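Notebook > Work > June

Cups, again
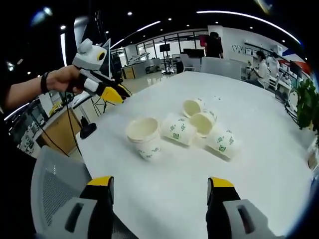
Somebody from Lunia upstairs asked in the elevator this morning if it was true that we were being paid to knock over paper cups, and whether there were openings. I said it was true, and that there might be, depending on how the cups went. They got out at their floor looking thoughtful. I think they wanted me to be embarrassed, and by the time I reached my own chair I was, a little, though the pay is the same as it was when I did returns, and returns never made anybody in an elevator smile.

So, for the record, since I apparently keep one: my job title is still Returns Coordinator. My job is to hold a gripper in my hand like a very expensive pair of salad tongs and pick things up, slowly, so that something called Kütt can learn to pick things up. Today the things were cups. You stand one up, you lay some down, you pick one up and set it somewhere else, and then you mess up the table and start over. My target is 300 a day. I made it to 160 by lunch and felt a flush of real pride, and then a second feeling about the first one.

My wrist hurts. Mostly it's the thumb side. The tool weighs nothing for the first twenty minutes and after that it weighs what a cat weighs when it has decided not to be moved. I've asked for the armrest twice. The armrest is on order. I wrote the same sentence here in May.

What I keep wanting to write down, before it starts to seem normal, is how fast the words changed. In winter we were "the floor." In March we were "the floor team," which should have been a warning. Now we are "demonstrators," and the people who used to be called supervisors are "reviewers," and they sit at their screens and mark our cups good or not good. Mine came back this week with a note that said "hesitation before grasp." Thirteen years of work reviews and that is the most accurate thing anyone has ever said about me.

The other thing is the quiet. Returns was loud. Tape guns, people yelling bin numbers, the one radio and the war over the one radio. Now it's carpet voices. People walk past the table the way you walk past somebody on the phone. I've started talking less at home too, I think, or else I'm just tired. I noticed last night that I reached for the salt slowly, from above, with a little pause over it, and then lifted straight up. Nobody at dinner mentioned it. I put the salt down and picked it up again like a normal person and it took some thought.

There were 31 of us on returns a year ago. I don't want to be dramatic about the number. Some went to the Wesix warehouse across the river and got a better shift out of it. A few took the money, and one of those opened a place that does nail art and is doing great, better than me. Several of us came over here to do the cups. It wasn't a massacre, it was more like a party where you look up from the chips and it's mostly coats. But the sorting line where we used to stand does run now with 2 people watching it, and they say the watching is harder than the sorting was, and I believe them. I went down to see it last month. It's good. I'd been hoping it would be stupid. It handles boxes very well and soft bags badly, and when it gets a soft bag it puts it off to one side for a human, which is exactly what I used to do when it was almost break.

All-hands at two. The slide said FLUVOTARI PHASE TWO and under that "Freeing our people for higher-value work." I looked down at my hand, which still had the band mark on it. I'm not against the phrase. I'd just like to see the list. Somebody asked from the back what the higher-value work was and got told that was a great question. Then somebody asked if the demonstrators would be kept on after Kütt had learned what it needed, and that was also a great question. We are a room full of people who ask great questions. There was fruit.

To be fair (I promised myself I'd be fair in here at least once a week) there are things I like. I sit when I want to. I haven't lifted anything heavier than a toner box since February and my back has stopped waking me up at four. I know what time I'm going home. And there's something in the work itself I wouldn't have guessed at. You have handled cups your whole life and have no idea how you do it. A cup on its side with the mouth toward you is one problem, and the same cup with its bottom toward you is a completely different problem, and your hand has known that since you were three without bringing it up. I spent most of an hour this afternoon on the ones lying down. If you squeeze the rim it folds. If you go for the middle it wants to roll. I got quite interested. I missed the coffee run.

Which is the annoying part. If it was boring I could just be bitter, and I have a gift for that. But I'm careful with it. I do the good ones properly and when I fumble I log the fumble, and whatever the thing ends up knowing about cups, a certain amount of it will be me, hesitation included. There may be a machine in a cafe somewhere in five years that stops for half a second over every cup, and the customers will think it's a loading problem.

Finished at 297. Left the last three. I could say it was a protest but my thumb had gone numb and I wanted the early bus.

Things for tomorrow:
Ask about armrest (third time)
Find out if wrist stuff counts as an injury or as "feedback"
Return the stapler to whoever's it was
Call the Wesix number back, just to hear what the shift is
Bring own lunch, the fruit was the lunch

Later, 10:40 p.m. Called it up and looked at the pay slip again. It still says Returns. I suppose payroll hasn't been told. I'm not going to be the one to bring it up.

Recent entries
The armrest is on order
A short history of the radio
I go downstairs and look at it
What I said at the exit interview that wasn't mine
Soft bags
Snow, then no snow

This site uses cookies to remember your settings and count visits. By continuing to read you agree to this. Accept | Manage choices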